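Web Publishing Basics, Unit 8
Reading a Site Report Without Losing Your Mind
Handout revised 4/6/18

Bring this to class along with the worksheet. If you lost the worksheet, the one on the course page is the same, minus the coffee ring.

What a site report is

Type any domain name into a search engine and, a few results down, you will meet a page that claims to know what the domain is worth. These pages are made by scripts. A script collects whatever is public (registration date, server location, page title, a few tags), pours it into a template, and publishes it with ads on both sides. It does this for every domain it can find, including domains with nothing on them.

For this unit we use reports on two practice sites. Fallunia is a small store selling lamp parts. Prunlow is a parked domain with one page that says "Coming soon" and has said so since before this course existed. One of the reports values Prunlow higher. Keep that in mind as we go on.

Estimated worth

The usual recipe is to guess the daily visitors, multiply by a guess at ad income per visitor, and multiply again by some number of days. Fallunia comes out at $377. Where did the visitor figure come from? From the traffic rank. Where did the rank come from? From a sample of people who installed a browser toolbar. If your customers are not toolbar people, you have no customers, as far as the report is concerned.

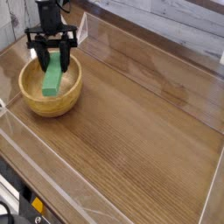 A traffic rank is also an ordering, and students forget this every term. Moving from rank 2,000,000 to rank 1,900,000 sounds like a parade. Down in that part of the list the sites are packed so closely that a handful of visits can do it, and some of those visits may be you checking your rank.

Scores out of 100

Almost every report has a big round dial with a score in it. Ask three things about any score:

1. What was measured? Some scores check page speed, some check tags, and some check whether you have bought the full report.
2. When was it measured? Look for a date near the bottom in pale gray type. The Fallunia report describes a home page that was replaced last June.
3. What would change it? If the report cannot tell you, the number is decoration.

In the lab we ran Fallunia through the Skoment checker twice without touching the site. The first score was 71 and the second was 64. Several of you wrote that the site had gotten worse over lunch. Full marks for loyalty to the data, but a server that answers a little slower on the second visit will do that all by itself.

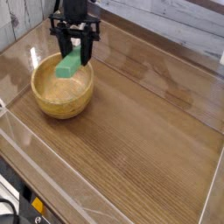
The word SAFE

Reports like to print this in capitals, often in green. Read the sentence it sits in. "No active threats were reported" means the script looked the domain up on a list and did not find it there. A site that went up yesterday is on no lists at all. Neither is your toaster.

For a real check you want to know whether the certificate is valid and matches the domain, whether the software behind the site is up to date, and who has the admin password. The script cannot see the last two. In the Villanueva case from Unit 6, the report said SAFE the whole time the contact form was sending out mail for discount sunglasses.

Things a report can be trusted for

It would be unfair to throw the whole page out. The following are usually right, or at least easy to confirm:

- Registration and expiration dates. Compare them with a lookup at the registrar. Put your own expiration date on a calendar that a human being reads.
- Name servers. Handy when you have moved hosts and suspect that only half of you has arrived.
- Page title and description. These come straight off your home page, so if they look foolish in the report, they look foolish in search results too.
- Response headers. Dull and accurate. 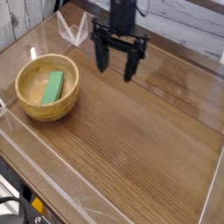
Homework

Pick a domain you own or have permission to poke at. Find 2 reports on it from different services and put their numbers side by side. For every line where they disagree, write down which figure you could confirm yourself and how you did it. "I asked the other report" does not count as a method.

Then rewrite the home page title and description so that a stranger could tell what the site is for. Keep the old version and hand in both.

Do not pay for the premium report. Somebody does this every term, and the department will not reimburse you.

Reading for next time: the chapter on server logs, skipping the section on frames.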